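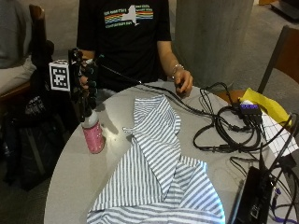

4 min read

Section 7. Setting up the Zorkora wall thermostat

Read this section through once before you start. The thermostat replaces most low-voltage wall controls and runs on the two AA batteries in the box. If your old control has thick wires joined with wire nuts, it is probably a line-voltage model. Stop and call an electrician.

You need a small Phillips screwdriver, a pencil, a level, and masking tape.

7.1 Removing the old control

CAUTION: Turn off power to the furnace and the air conditioner at the breaker panel before you take the cover off. Many homes have a separate switch on the side of the furnace. Turn that off too.

1. Raise the set temperature on the old control and wait five minutes. If the heat does not come on, the power is off.
2. Pull the cover straight toward you. Some older covers have a screw on the bottom edge.
3. Write down the letter next to each wire terminal. Go by the letter and ignore the wire color. Installers do not always follow the color code.
4. Wrap a piece of masking tape around each wire and mark it with its letter.
5. Loosen the terminal screws and free the wires one at a time. Bend them over the edge of the hole so they do not slip back into the wall.
6. Unscrew the old base.

NOTE: Controls made before the 1980s may contain a sealed glass tube of mercury. Do not put these in the trash. Your county waste office can tell you where to take one.

7.2 Mounting the base

1. Feed the wires through the opening in the new base.
2. Hold the base against the wall, set the level on top, and mark the two screw holes.
3. Drill the holes and tap in the plastic anchors. In solid wood, leave the anchors out.
4. Screw the base down until it is snug – overtightening bends the plate and the display will not seat.
5. Push each wire into the terminal with the same letter and tighten the screw. Tug gently to check.

If you have both an R and an Rc wire, remove the small metal jumper between those terminals. If you have only one of them, leave the jumper in place.

7.3 First start

1. Put in the batteries and press the display onto the base until it clicks.
2. Turn the power back on.
3. Set the clock with the arrow keys, then press SAVE.
4. Choose your system type. Heat pump owners should read 7.5 first.
5. Press HEAT and raise the setting above room temperature. The furnace should start within five minutes.
6. Press COOL and lower the setting. Skip this step if it is cold outside – running the compressor in cold weather can damage it.

The display goes dark after 30 seconds without a key press. The schedule stays in memory while you change the batteries.

7.4 If nothing happens

Blank display: check that the batteries face the right way.

Display on, no heat: check the furnace door. Most furnaces will not run with the door loose.

Short cycling: open the menu, go to CYCLE RATE, and pick the next lower number.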